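Reusable Cups in Campus Cafés: Uptake and Water Use at Oltness College
Student project report, Environmental Studies, second year
Supervisor: Didier Vidal 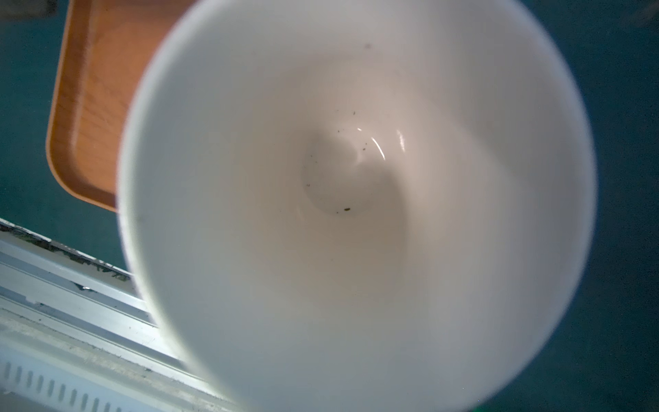 What did the project set out to measure?
The project measured how many hot drinks were sold in reusable cups at the two college cafés over one term, and how much extra water and labour the washing of those cups required.

1. Background
Oltness College operates two cafés, one in the Batmont Building and one beside the Foswood Library. Until last year both served all hot drinks in lined paper cups. These cups are not accepted in the local recycling program, and the college pays for their disposal by weight. Following a request from the student association, the cafés introduced china cups for customers who stay on the premises and a discount for those who bring their own travel mug.

2. Method
Sales were recorded at the till under three headings: paper cup, china cup and customer's own mug. Staff were shown how to enter each sale during a short session before opening. The sample was closed when 4000 hot drinks had been recorded across both sites. Water use was read from the meter on each dishwasher at 7 am and again after closing. A short questionnaire was left at the counters, and 96 completed forms were collected.

3. Results
Of the drinks recorded, 1000 were served in china cups or in the customer's own mug. The share was higher at Batmont, where there is more seating, and lower at Foswood, where most customers buy a drink on the way to class. Uptake fell noticeably in the exam period at both sites.

Nearly 80 per cent of those who returned the questionnaire said they would use a china cup if one were offered before they had to ask. Several commented that the discount sign was placed behind the pastry cabinet and could not be read from the queue.

The dishwasher at Batmont was already run on a fixed schedule, and the added cups did not change the number of cycles. At Foswood an extra cycle was needed on most afternoons. Staff there also reported that cups were left in the reading rooms and had to be collected by hand.

4. Limitations
Till entries depended on the person serving, and some sales at busy times were probably entered under the wrong heading. The questionnaire was voluntary and is likely to favour customers with an interest in the topic. Breakages were not recorded in the first weeks and have been left out of the analysis.

5. Recommendations
Counter staff should ask each customer whether the drink is to stay or to go. The discount sign should be moved to the front of the till. A return trolley should be placed at the Foswood Library exit. The cost of replacement cups, currently ordered through Poirier Catering Supply, should be recorded separately from other kitchen purchases so that a full comparison with paper cups can be made next year.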